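Search stories, makers, places Go
Home Features Workshop Tools Subscribe

The Arm That Came for the Button Bowl

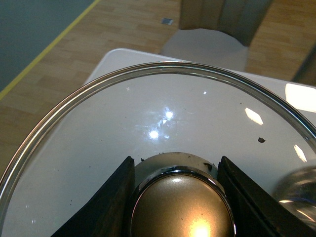 NOELINE WAAKA

The glass bowl on the white table is the kind you'd bring trifle in, though there are crumbs in the bottom of it. Two dark fingers have closed in on something round with a gold dome, a silver rim and a pale base. Everyone in the workshop calls it the button. I've stopped asking.

Jeptoo Mwakyusa built the arm over 27 evenings at Prudavden, a shared shop where the good drill is always promised to someone else. She named it Skullerance, after a band she was in for one summer. It has cost her $318 so far, plus a kitchen scale she took apart for the sensor and would like back.

"Glass is mean," she says. The overhead lights land in it as bright starbursts, and the camera at the wrist takes a dim view of starbursts. For most of August the arm reached for reflections with great confidence. She has rewritten the aiming code two times and blames the lamps for both.

The fingers are her third set. The first were too springy, and the second left dents in a ping-pong ball. A rival arm across the room, Sullavix, has nicer fingers and a padded carrying case, and she doesn't want to talk about it.

By 9 p.m. she's back at the laptop, changing one number, then changing it back.

Shares 318 Comments 2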